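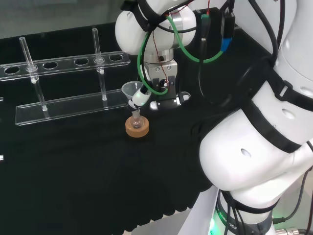
3.2 Cell layout and upkeep

The glassware cell consists of two white arms fixed beside a single table. The table top is covered with a black cloth, which cuts down glare under the acrylic rack and makes the edges of clear objects easier to find. The cloth is held down with tape. During the first weeks we left it loose, and small shifts of a few millimetres were enough to spoil a placement that had worked the evening before. It is now taken off only for washing, and the rack and the cork ring are set out again from a paper template kept in the cell folder.

The set of objects is small: a test tube rack in clear acrylic, a cork ring, a round-bottom flask and a funnel. The main task is to bring the funnel over the flask and lower its stem into the neck. We chose it for its narrow tolerance and because a failed attempt seldom breaks anything. The rack stays on the table during funnel trials so that the arm has to work next to an obstacle, as it would on a normal bench.

Two end tools were used in the study. The first is a metal gripper with black fingers. The second is a hand with several fingers and dark pads at the tips. Swapping one for the other takes 23 minutes when done by one person, most of it spent on the cables. After each swap the tool offset is measured again with a pointed gauge, and five dry runs are made with the flask left out. Skipping the dry runs was tried twice in March and cost us one flask.

Cables were the largest single cause of lost time. Of the 87 stops entered in the cell log, 43 were put down to a cable that had pulled tight, come out of its socket or caught on the arm. Most of these happened when the wrist turned past the middle of its range with the arm held low. We made three changes. The straps on the arms were moved so that the slack sits between the elbow and the wrist. The path planner was given a tighter limit on wrist turn. Lastly, whoever starts a session now moves the wrist slowly by hand through its full working range and watches the cables over the whole movement. This check was first written up by Bình Hà for the Lallberg cell and is used here with only small changes.

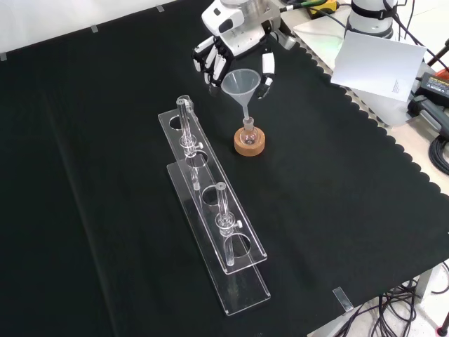 The finger pads need more care than the rest of the hand. They pick up lint from the cloth and a thin film from handling, and a funnel held by dirty pads tends to turn as its stem meets the glass. Pads are wiped with a damp lint-free cloth at the start of each session and replaced when the surface looks shiny. We have no good measure of pad wear – the decision is made by eye, and two operators will not always agree. A pad from Jarkar lasted longer than our first supply but was slightly thicker, so the closing positions had to be taught again.

The cork ring turned out to matter more than expected. Cork wears on the inner edge, and the flask then sits at a slight lean. The lean is hard to see from the operator's seat, yet it moves the opening of the neck far enough for the stem to land on the rim. Rings are now turned over once a week and checked with a spare flask and a small level. Ranasinghe's method of clamping the flask would remove the problem, but it would also remove the small amount of give that lets the flask settle when the stem goes in slightly off centre.

Camera positions are checked after any work on the table or the arms. The check uses a printed card stood at marked points on the cloth, and the positions found are compared with those stored in the Brirska software. If any point is out by more than two millimetres, the full calibration is repeated before trials go on.

The log covers 3,869 attempts and was closed on May 31, 2020. Attempts made within an hour of a tool swap are kept in the count but marked, and Section 4 gives results with and without them. Stops caused by cables are left out of the success rate for both tools, as the arm had in most cases not yet reached the flask.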